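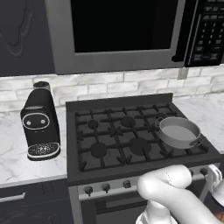
The sideboard, at last

I promised in March that I would write up the sideboard once it was in the house, and a few of you have been kind enough to nag me about it, so I've made a pot of tea and I'm going to do it properly.

It came from Dekker, the little workshop out past Tonby, on the road you take if you've missed the turning for Pevudthorpe (which I did, both times I went). I'd been looking for something for the dining room wall for years. Everything in the shops was either far too deep, so you'd have to shuffle round the table sideways at Christmas, or so spindly that I couldn't imagine trusting it with my grandmother's dinner service.

The one I fell for is a design they call the Mosuvness. It's solid oak, oiled and left quite pale, with two cupboards and a run of drawers down the middle. They make it in standard sizes, but our wall has a chimney breast at one end and a radiator at the other, and I wanted it to sit neatly between them. They were very patient about this! We settled on 1,822 mm in the end, no, sorry, I've just been to check the drawing and it's 822 mm high, I always muddle the two. The height matters to me because the old one was so low that I was forever stooping to find the tablecloths. 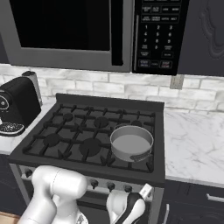

The drawers are the part I keep showing to visitors. They're dovetailed front and back, and they run on plain wooden runners with a bit of wax, which I was doubtful about until I tried one in the workshop. The top drawer is lined with green felt for the cutlery. I did ask for brass knobs, then changed my mind and had turned oak ones, then lay awake on Thursday wondering whether I'd been right. I think I was. Brass would have wanted polishing and I know myself.

Now, the cost, as somebody is bound to ask. It was £2,084, plus £90 for delivery, and I won't pretend I didn't swallow hard. We'd been putting money by for it, and the wait was 7 weeks longer than I'd first understood, so that helped a little with the saving.

If you're thinking of ordering something similar, do measure your skirting boards. Ours are tall and stick out a good way, and the back legs had to be notched so it would sit flush against the wall. I'd never have thought of it.

I'm still deciding what goes on top. At the moment it's a lamp, the fruit bowl and a heap of post.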